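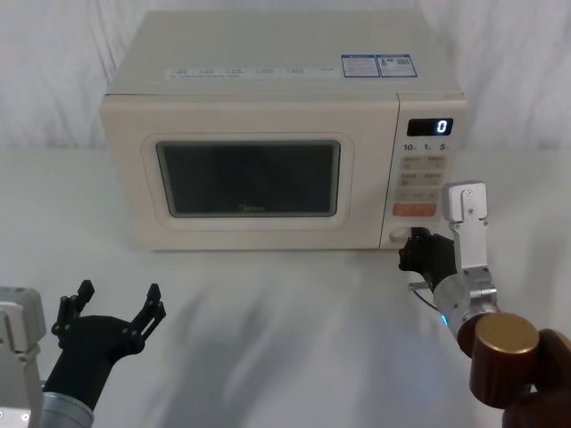

Fesham Museum Young Explorers Club

How Does a Microwave Cook Your Food?

Press a button, hear a hum, wait for the beep, and your leftovers are steaming. No flame! No glowing red coils! So what is going on inside that box?

To find out, we need to talk about waves you can't see, molecules that dance, and a melted candy bar.

Waves all over the place

Light is a kind of wave. So are the radio signals that carry music to a car, and the X-rays a dentist uses to look at your teeth. They all belong to one enormous family called electromagnetic waves. (Try saying that with a mouthful of popcorn.)

What makes the members of the family different from each other is their wavelength, or how far it is from the top of one wave to the top of the next. The waves of visible light are so tiny that you could line up hundreds of them across the edge of a sheet of paper. Some radio waves are longer than a football field. The microwaves in a kitchen oven are in between – close to five inches from one top to the next, which is a bit shorter than a new pencil.

Wait, isn't "micro" supposed to mean tiny? It is! Microwaves got their name because they are small next to other radio waves.

Dancing water

Nearly everything you eat has water in it. Carrots do, chicken does, and even bread does. Water is made of molecules, and a water molecule is shaped a little like a mouse's head: one big oxygen atom for the face and 2 small hydrogen atoms for the ears. The ear side has a slight positive electric charge and the chin side has a slight negative one.

When a microwave passes by, it pushes and pulls on those charges. The molecule tries to turn and line up with the wave. But the wave keeps flipping direction, billions of times every second, so the poor molecule keeps twisting back and forth and bumping into its neighbors. All that jostling spreads through the food, and fast-moving molecules are exactly what heat is.

Rub your hands together as fast as you can. Feel them warm up? Moving things turn into warm things, and that's the big idea.

The candy bar that started it

In the 1940s an American engineer named Percy Spencer was working on radar, which uses radio waves to find ships and airplanes. The part that makes the waves is called a magnetron. One day he was standing near a running magnetron when he noticed that the candy in his pocket had gone gooey. Plenty of people would have grumbled about their pants. Spencer got curious, and soon he was trying it with popcorn kernels. They popped!

The first microwave ovens for sale were as tall as a refrigerator and far too expensive for a family kitchen. It took until the 1960s for small ones that fit on a counter to catch on. They still have a magnetron inside, though.

Why does the plate spin?

Inside the oven the waves bounce off the metal walls and run into each other. In some spots they add up and get stronger. In other spots they cancel out. That makes hot spots and cold spots, and if your burrito sat perfectly still, you could burn your tongue on one bite and hit ice in the next. A turntable carries the food through the strong spots and the weak ones so that it heats more evenly. Stirring halfway through helps too.

And the little holes?

Look at the door of a microwave and you'll often see a metal screen full of small holes. Light is tiny enough to slip through, so you can watch your soup. Microwaves are much too long to fit through and they bounce right back in. Isn't that clever? The same piece of metal is a window for one kind of wave and a wall for another.

Try it: find the hot spots

You will need a grown-up, a microwave-safe plate, and a bag of mini marshmallows.

Ask your grown-up to take out the turntable and the part that makes it turn. Cover the plate with one layer of marshmallows, set it inside so that it stays still, and heat it on low. Stop as soon as you see some of them puff up or start to melt. Let your grown-up lift the plate out – melted sugar is very hot and very sticky.

Now look for a pattern. Some marshmallows will be melted and others will look as if nothing happened to them. Measure from the middle of one melted patch to the middle of the next and write it down. Do it in a few places, since the patches can be blobby. The distance is often near half the length of a microwave!

Hefin Morris, age 7, tried this at our Wednesday meeting and drew his melted patches in orange crayon. He says they look like the islands on a pirate map. They do!

Words to know

Magnetron: the part of a microwave oven that makes the waves.
Molecule: a tiny group of atoms joined together.
Wavelength: the distance from the top of one wave to the top of the next.

Something to think about

Ice melts slowly in a microwave, even though ice is made of water. Why might that be? Here's a clue: in ice, the molecules are locked in place. How well can you dance if everybody is holding your arms?

Send your ideas to Kjell Sundqvist at the club desk. We'll put our favorites on the wall in November.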